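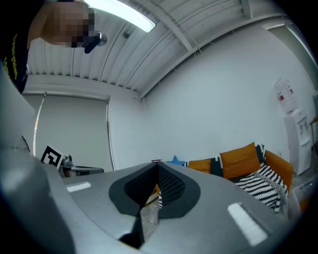

One of the grippers in the sofa corner at Ellside, with the blind down.

I've had the new hand-held grippers on the bench for most of September now, and since a few of you wrote in asking how they stack up against our old pair, I figured I'd give them this month's slot. The short version is that I like them a lot (more than I expected to!), with a couple of gripes I'll get to.

For anyone who missed the spring issue, we're collecting two-handed household demos for the Rardale project, mostly soft stuff like throws and cushions. The old Clolura grippers were fine with boxes and cups. Give them a thick blanket and they'd bunch it up and let go halfway, and I'd be standing there with an empty jaw saying things I can't print here. We got through 340 demos with them and I threw out far too many.

So this time I went straight for the hard thing and set the new pair loose on the sofa. It has loose cushions and a zigzag throw, and the job is to get the throw looking decent and the cushions back where they belong. The curved fingers are what sold me. You can slide one under the edge of the fabric without digging into the seat, and the squeeze feels closer to pinching with your own hand. My dropped grabs went from 8 in a session to 3, same sofa, same throw.

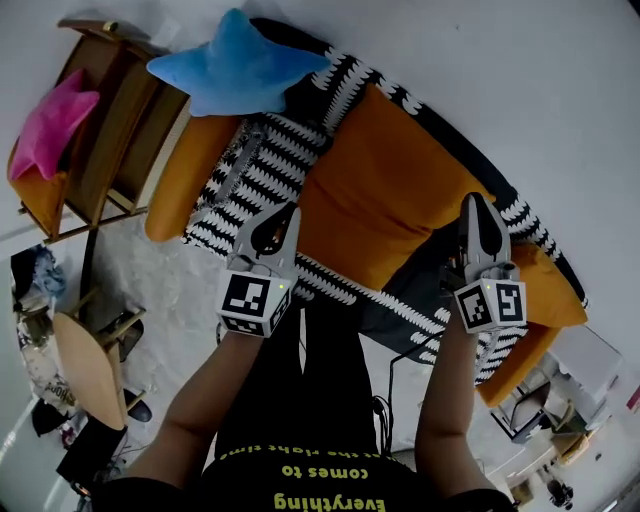 Tracking was the part I worried about. With both hands low and close together, the old markers used to hide each other, and then the Munshi software would happily decide my left hand was inside the armrest. The marker cubes hold up much better when I turn my wrists. I still lose one if I reach way across my body, so I've started stepping sideways along the sofa and that mostly takes care of it. The cable is my other gripe. It wants to be exactly where my feet are going.

Then there's weight. These are chunky, and after four long takes in a row my forearms were done for the day! I've been taking a proper break between sets, and my afternoon takes look a lot less shaky for it. 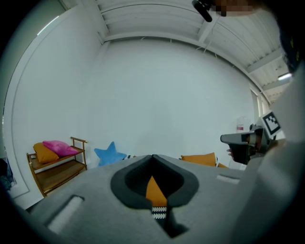
I also spent an evening going back over the gripper camera views, which I'd recommend to anyone trying this at home or at work. You get a nice wide look at the room, but the gripper body eats up a big chunk of the bottom of the picture, and I'd love to see that trimmed in the next version. If you're training on wrist views alone, check how much of your object you can really see before you record a whole week of it. I'm keeping the head view switched on for now.

Next up is the same routine with the controller gain turned down a notch, plus a thinner blanket if I can find one that isn't slippery. If you've got a favorite setting for soft fabric, hit reply and tell me, and I'll try it before the next issue goes out.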